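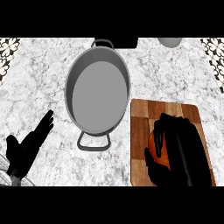 Jun 13, 2019. Glaze notebook, Voven workshop. Second go at the satin white on the Kestorwood body, 100 g test batches, same frit as last time. The first go crawled at the rims and I put that down to the sieving, so everything went through the fine mesh twice today. The customer for the Varar order wants tiles that sit next to stone, and the worktop with the soft grey veining is a fair guide to the white we are after. Pure white looks blue beside it. The black scrollwork on cream at the back corners is nearer to what our own body gives under a clear glaze, so I have kept a cream base on half the test tiles for the brushwork trial.

Mixed two batches. A is the recipe as written. B has a little less clay and the same weight of extra silica. Both were stirred, left over lunch and stirred again. B settled hard in the bucket and needed a good scrape. If we go with B it will want bentonite, added dry before the water.

Dipped for a count of three, apart from the last row of A, which got a longer dip by mistake. Marked those on the back with a cross. Please don't sort them in with the rest.

Kiln: small electric, test tiles on the middle shelf, cones front and back. Meter read 1,409 before switching on. Slow to start, lids bunged once the steam had gone. Will read the meter again at unloading and write it in the margin.

Black for the brushwork: the old pot of stain had dried to a cake. Ground it with water and a drop of gum. It drags on the cream base if the glaze is bone dry and flows better on tiles dipped the same morning. Thin lines hold, curls blob where the brush turns. Try the longer liner brush.

Still to do:
Order frit before the August shutdown.
Ask Varar whether the edge tiles are glazed on one side or two.
Wash the sieve properly, there was cobalt in it.
Evening firings are off the rota until after the next Ramadan timetable is agreed, so check before booking the big kiln.

Recent entries
Crawling on rims, first satin white
Kestorwood body: shrinkage bars
Element change, small kiln
Slip trailing notes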